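# Cellule de captation Pronis

La **cellule de captation Pronis** est un poste de télémanipulation à deux mains destiné à l'enregistrement de gestes d'assemblage et à leur transfert vers un robot à deux bras. Développée à Clerkby par l'atelier Agbayani, elle a été mise en service le 29 novembre 2018.

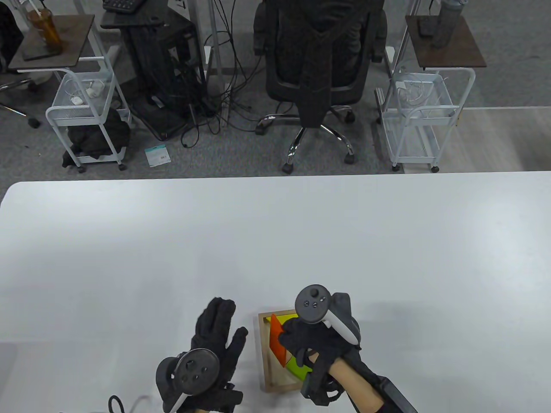 Le poste sert à relever la position et l'orientation des poignets pendant des tâches de prise et de dépose. Les trajectoires sont ensuite rejouées par le logiciel Fellix, qui les convertit en consignes articulaires.

## Composition

L'opérateur travaille à une table blanche, avec des gants noirs texturés. Un contrôleur de réalité virtuelle est fixé à chaque main ; celui de gauche est sanglé au poignet. Les deux modèles diffèrent par la teinte de leur anneau, sombre à gauche et blanc à droite. Un boîtier noir est sanglé le long de l'avant-bras droit.

Les pièces de test sont des éléments de puzzle colorés, présentés dans un plateau à cadre de bois. Le calculateur est installé au sol, à l'écart de la surface de travail.

## Mise en place

Le serrage des sangles précède toujours l'étalonnage. Un contrôleur qui glisse sur le poignet introduit un décalage constant que Fellix ne sait pas distinguer d'un mouvement réel. La procédure comporte les étapes suivantes :

1. mise sous tension du calculateur et ouverture de la session Fellix ;
2. fixation des contrôleurs, main gauche en premier ;
3. pose des deux mains à plat sur la table pendant 20 secondes ;
4. rotation lente de chaque poignet, doigts écartés ;
5. saisie du plateau et contrôle de l'écart affiché.

Un écart supérieur à 34 dixièmes de millimètre impose de reprendre à la troisième étape.

## Entretien

Les gants sont remplacées par paire dès que la texture de la paume s'use. Les sangles sont changées toutes les 400 sessions. La révision du mois de mai comprend le nettoyage des anneaux au chiffon sec et la vérification des câbles.

## Pannes courantes

Le code 81 signale la perte de suivi d'un contrôleur. Il apparaît surtout lorsqu'une main masque l'autre au-dessus du plateau. Si le défaut persiste, le contrôleur est déposé, appairé de nouveau, puis étalonné seul.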